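Two-arm bench cell, wrist camera keeps dropping on the left arm

fkaraki
Okay so I've been babysitting the two-arm cell at Urnton since August and the left wrist camera has started cutting out when the wrist rolls. Right arm, same camera, same bracket, never misses! I already swapped the cable once. Gripping is fine, it'll hold on to fuzzy green plush all day, I just lose the picture halfway through a run. Typical view off one of the wrists, blur and all:

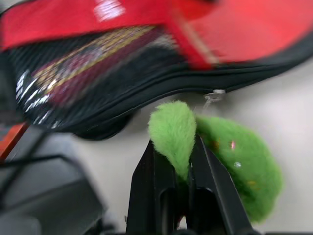
Janelle Javier
Sounds like strain at the plug to me. When ours did it the cable was new too, and the connector was getting tugged sideways every time joint six went past 67 degrees. Try this before you buy anything.

1. Park both arms over the middle of the table and look at how the cable leaves each wrist. You want a loop that moves with the arm and doesn't pull on the bracket.

fkaraki
Did that one just now. The left goes up over the arm and then flops onto the table, the right just runs off the front edge.

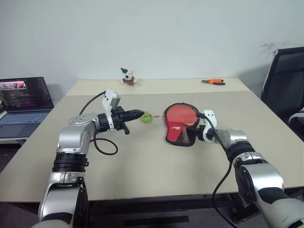 2. Jog the wrist slowly through its whole roll with the live view open and write down the angle where it cuts out.

3. Unplug, clean the plug, put a soft tie on the bracket and repeat step 2.

znhattar
Gotta disagree with Janelle on the loop. Slack lying on the table is asking for it, sooner or later a finger closes on it. I'd tie it down along the forearm all the way to the base, the Sleiman way.

fkaraki
Ugh, both sound right. Tried the pick with the slack left alone first, left gripper reaching for the case and right one toward the green thing:

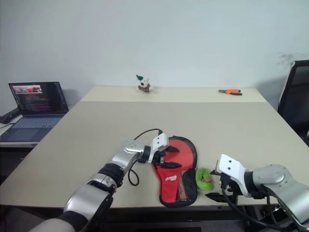 How much slack should I leave at the wrist if I do tie it down?
Enough for a full roll both ways plus a hand's width, and check it with the power off first.

janelle_j
That's fine by me, but please don't tie it across the elbow, Zaid. I've replaced 13 cables that died right there.

fkaraki
Soft tie on the bracket, loop left in. 1000 cycles, zero dropouts. Still trying to keep the curl out of the way of the fingers, though.

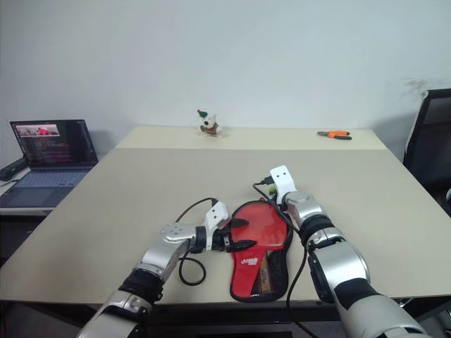
Do the ties need replacing on a schedule?
Once a month is plenty, or sooner if one feels stiff.

znhattar
Call me at 1199 cycles lol. I'm still tying mine down.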